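Temple Banner Collection Reopens at the Grisurico Museum
1/7/23

The Grisurico Museum has reopened its gallery of East Asian religious art following the conservation of 22 painted temple banners. The works entered the collection as part of the Van den Broek bequest and had been in storage since their arrival.

The banners show bodhisattvas, guardian kings and attendant figures, many of them identified by the objects they hold. Among the most important are two depictions of Manjushri, in which the bodhisattva carries a sword and a sutra. Inscriptions on four of the banners record the families who paid for them and the merit they hoped to pass to their parents.

"The inscriptions allow us to read these paintings as acts of devotion by particular households," said Karlijn Verschueren, curator of religious art. "Visitors will find full translations beside each work."

Conservation was carried out at the Civell studio and completed in December. Silk mounts were repaired, and later overpainting was removed where earlier pigment survived beneath it. The banners will be shown in rotation, with 12 on view at any time, in order to limit their exposure to light.

A catalog is in preparation and will be published by Dremow. Admission to the gallery is included in the general museum ticket. 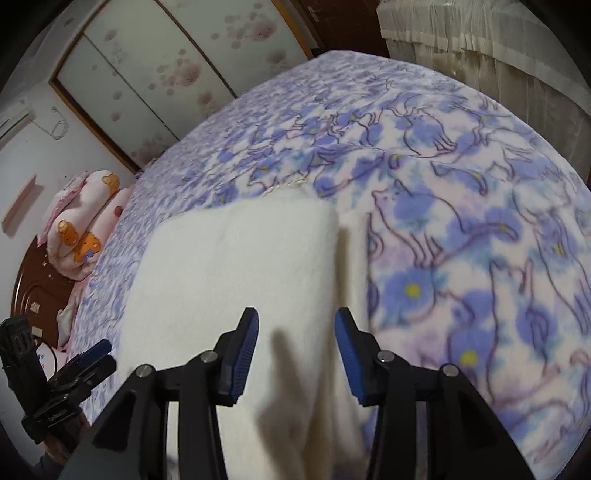
Also in Museum News
Spring lecture series: registration now open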